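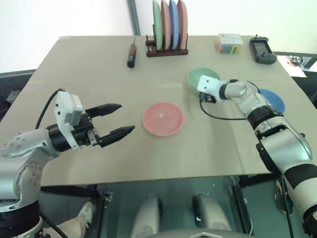 How often should you clean the fingers on a gripper? Every evening you've used it, with a barely damp cloth, and properly with the fingers off once a month.

I keep a two-armed machine going in our workshop, mostly stacking and racking kitchen things, and these are the habits I've settled into. Some came from the manual and rather more came from getting it wrong (I once spent a whole afternoon chasing a fault that was a crumb of dried glue on one fingertip!).

Start with the cables. The black one at the wrist wants a loop loose enough to let the last joint turn all the way both ways, and no looser. Move the arm by hand, power off, and watch the loop as you go. If it drags over the table it will sooner or later hook a bowl, so take up a bit of slack with a soft strap -- never a hard plastic tie, they bite into the sleeve.

Then the screws round the joints. I go over them every 100 hours with a small screwdriver, a quarter turn at most, just feeling for any that give. Mark each one with a dab of nail varnish across the head and you can spot a wanderer without touching it. I use Hirkus grease on the finger slides, a smear the size of a grain of rice, and wipe off whatever squeezes out. Too much and it ends up on your plates.

Miyuki Fukuda put me on to checking the grip with a bowl. Close the fingers on the rim, lift it a hand's width, wait 55 seconds and see whether it has crept. Plastic bowls are kinder than china while you're learning, and do it over a folded towel anyway.

The plate rack needs to sit in the same spot every time or the arm will be aiming at thin air. I drew round the feet in pencil, which lasted a week, and now I've got two strips of Gukside tape at the corner and it hasn't budged in more than 17 months.

Oh, and the test meter lives at the back of the table, out of reach of both arms. Swap its battery in September when you do the smoke alarms, and write the date on the new one while you've got the pen out.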